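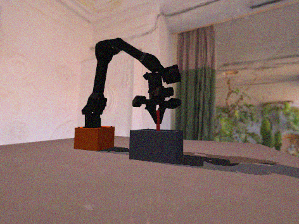
Page last changed: August 25, 2018

Speaker notes: coming back to a series after a long gap
Reading group talk, 30 minutes plus questions

Start with the Katsaros books. Ask who has read all of them. Most people will have stopped at the third, Plekum, and that is fine for this talk.

First three books came out within 5 years. Then a gap of 15 years before Brelumo. The author wrote two crime novels in between and it shows. Shorter chapters, fewer speeches, more people walking into rooms and finding things wrong.

Read out the opening of Plekum (the council on Iten, first page only). Then the opening of Brelumo. Don't comment straight away. Let them hear the change.

Main point: the early books treat Iten as a problem to be solved. Each part has a new cast and a new crisis, and the planet stays the same. In Brelumo we get one pilot for the whole book and see the place through her. The council is still there but we only meet it twice.

What was lost: the jumps in time. In Plekum you turn a page and a minor clerk has become a founding hero with a city named after him. Brelumo covers up to 173 days, depending on how you read the last chapter, so there is no room for that.

Continuity. The harbour moves from the north coast to the south. Mention it, don't dwell on it. Someone will bring up the two moons anyway.

The ending. Warn people before giving it away. The pilot hands the charts over and we are not told to whom. I think it is the clerk's family, going by the ring in chapter two.

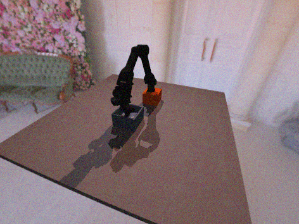 Stelios Christodoulou wrote after the May talk that he doesn't accept the ring. He says half the people on Iten wear one, and that the charts go back to the council, as they do in the first book. He would also put Brelumo above Plekum, and thinks I am too kind to the early dialogue.

Read his point out and take a show of hands. Then questions.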